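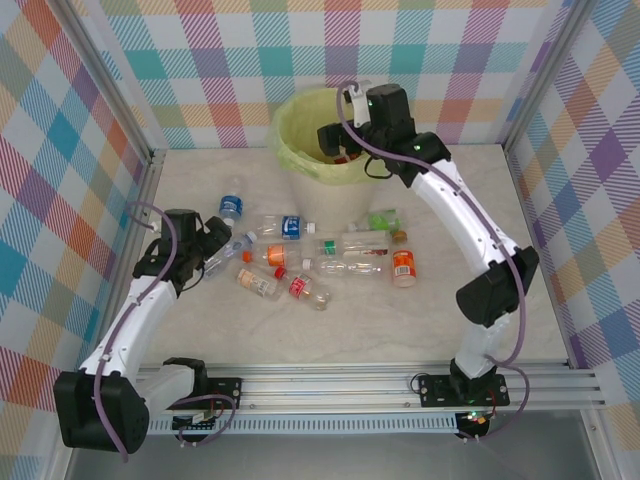
Hường Lương had never given much thought to where her empty water bottles went, she told us over coffee, until she saw how many of them a single floor of an office building can go through between Monday morning and Friday lunch. "I drink two a day myself," she said, "and I always meant to put them somewhere sensible." It was a remark we heard in one version or another from nearly everyone we spoke to this winter, and it is a good part of the reason we are so pleased to share the following news with our neighbors, tenants and friends.

FOR IMMEDIATE RELEASE

Guerreiro Opens Bottle Pickup to All Tenants at Brorness

BRORNESS, 2024-03-12. Guerreiro, the cleaning and recycling service that has looked after the Brorness business park for many years, is happy to announce that its plastic bottle pickup, tried out over the winter in the Ovberg building, is now open to every tenant in the park, large or small, at no added charge through the end of June.

The idea is a simple one, and we like it all the better for that. Each room that signs up receives a small wastebasket and a supply of see-through liners, and the basket is kept for empty plastic drink bottles and nothing else (no coffee cups, please, and no banana peels!). Our evening crew ties off the full liners, leaves a fresh one in place, and takes the bottles down to the sorting room by the loading dock.

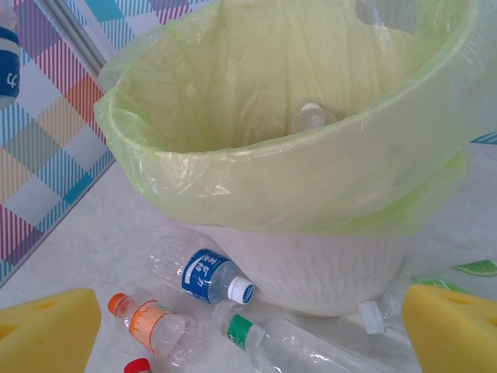 We settled on see-through liners after a good deal of back and forth. With the solid black ones we used at first, the crew had to open every bag to find out whether somebody had dropped a sandwich in with the bottles, and on a long evening that adds up to a lot of opening and closing. Now a quick look is usually enough. Folding the liner well down over the rim also keeps it from sliding in when the first few bottles land, a tip we owe to the night crew and have been passing along ever since.

Over the course of the winter trial, 13 offices took part, and together they set aside 3,106 bottles. "I was hoping for half of that," said Custódio Cardoso, who manages the program for Guerreiro. "People would stop me in the hallway to tell me their basket was full, and they were proud of it, as they should be. I have been in this line of work a long time and I can't remember anyone ever stopping me to talk about trash before."
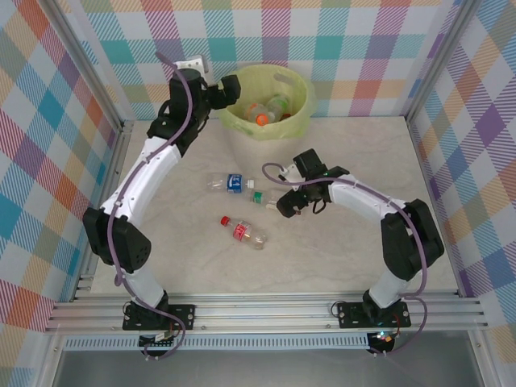 Caps may stay on, and labels may stay on too. We do ask that bottles be emptied before they go in, and a little squeeze is welcome if you have the hands for it. Bottles that miss the basket and end up on the floor will be picked up with the rest, though of course we would rather find them inside.

We have around 200 baskets ready to hand out, and they will go to offices in the order the requests come in. Tenants who already took part in the trial may keep the ones they have and need not sign up again.

To request a basket, please stop by the Guerreiro desk in the lobby of the Ovberg building, Room 236 after five o'clock, or leave a note with your floor and office number. Mojtaba Safavi will be glad to answer questions from tenants and the press.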